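Notebook, Urna paint bench
July 23, 2018

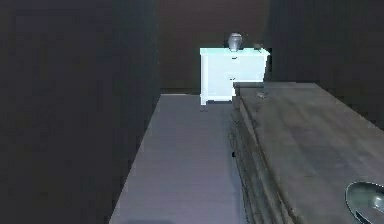

Render, no photo. Dark gray wall left, brown wall at the back, pale gray floor.

Drawdowns of the brown, third attempt. The June batch dried two shades lighter than the wet sample, so I let this one sit overnight before forming an opinion. I have now formed one. It is the color of a wet cardboard box, and I mean that as progress.

Recipe as mixed: 100 g Nosanen base, 5 g burnt umber, 2 g black. The black goes in last and slowly. Last time it went in first and quickly and we all got to enjoy a bucket of tar.

Brushed on primed card, one coat and two coats, with a strip of each left bare. One coat shows every brush mark I have ever made. Two coats cover fine. The roller was better than the brush on both but leaves an orange-peel texture near the ends, where I press too hard. I wrote "press less" on the roller handle in June and have since painted over it.

The Skerkham base came in yesterday. Thicker than the Nosanen, smells like a swimming pool, takes pigment well enough. Same recipe gives a warmer brown. Dry to touch in 116 minutes by the bench clock, which gains, so call it under two hours and move on. Have not tried sanding it. Will not try sanding it until I find the good mask.

Chalking test: rubbed the June cards with a black rag. Nosanen left a faint smear, Escobar left most of itself on the rag. Escobar is off the list unless somebody wants a wall that comes home with them on their coat.

Stuff to fix before the next round:
The small scale drifts if you lean on the bench. Stop leaning on the bench.
Label lids as well as cans. There are four lids and three cans and I have no theory.
More primed card. The unprimed stack curls into tubes by lunchtime.

Next: repeat Skerkham with half the black, two coats, roller only. Put a card by the window and one in the drawer and compare them at the end of the month. If they match I will be suspicious of the window.

Brushes are soaking. Someone please move them before they become one brush.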